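4. Listing Data and Price Model

4.1 Sample

Listings of used trailerable boats were collected from the classified site Pomow, with the last retrieval on July 7, 2019. A listing was kept if it named the hull material, gave a hull length, and stated a single asking price for boat and trailer together. Listings that offered the engine or trailer as a separate lot were dropped. The final sample holds 1,126 listings, all for open or half-cabin boats sold by private owners in the Flastau and Matar lake districts.

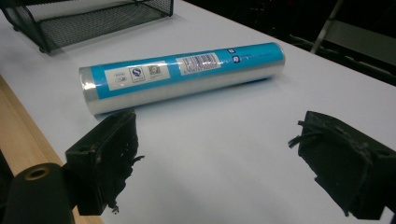
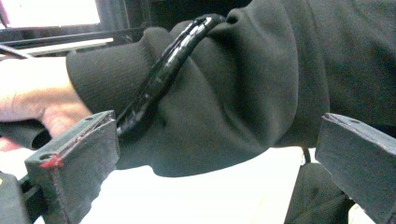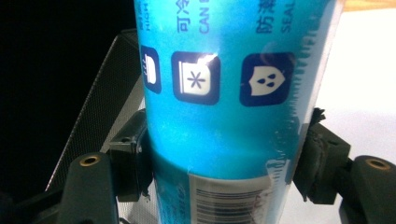 Figure 3. Cylinder with blue print (first and third panels) and black sleeve with cable (second panel).

Does a rebuilt trailer raise the asking price of the whole package?
A rebuilt trailer is associated with a higher asking price in the sample, but only when the listing names the parts that were replaced. A listing that says "trailer redone" with no further detail is priced no differently from one that does not mention trailer work at all.

4.2 Coding of the listing text

Each listing was read by two coders who worked from the same sheet. The sheet contains 19 items, grouped under hull, engine, trailer, electronics, and loose gear. An item was coded as present only if the seller wrote it in the text. Equipment that could be seen in a seller's photos but was left out of the text was coded as absent, given that buyers who filter by keyword would not find it. Disagreements were settled by I-seul Ahn, who had no access to the price field at that stage.

Trailer work was coded at three levels: none stated, stated without parts, and stated with parts. For the third level, at least one of the following had to be named: axle, hubs, bearings, springs, brakes, winch, or wiring. New tires alone did not qualify. Tires are replaced on a regular schedule by many owners, and in a pilot reading the coders could not agree on whether sellers meant a set of tires as repair or as upkeep.

Hull condition proved harder to code. Sellers use "solid," "dry," and "no soft spots" in ways that overlap, and few say how the hull was checked. We combined all such phrases into one indicator and make no claim about the true state of any hull.

4.3 Model

The dependent variable is the natural log of the asking price. Regressors are hull length, hull age and its square, engine power, engine age, the trailer levels described above, the hull indicator, and district. Loose gear enters as a count of the items named. Month of posting is included because prices in both districts fall after the season closes and are lowest in December. Standard errors are clustered by seller, as a small number of sellers posted more than one boat.

Asking price differs from sale price. Pomow does not record the sale, and a listing may be removed for reasons unrelated to a buyer. To check how far this matters, we repeated the estimation on a set of 600 listings from Horkero, where the seller must enter the final price in order to close an ad. The sign of each trailer coefficient is the same in both sets. The coefficient on loose gear is positive in the Pomow sample and cannot be told apart from zero in the Horkero sample, which suggests that sellers add the value of anchors, life jackets, and spare seats to the asking price and give much of it back in bargaining.

Engine hours were left out of the main model. Fewer than half of the listings report them, and those that do tend to describe newer engines. A version restricted to listings with stated hours is given in Appendix B.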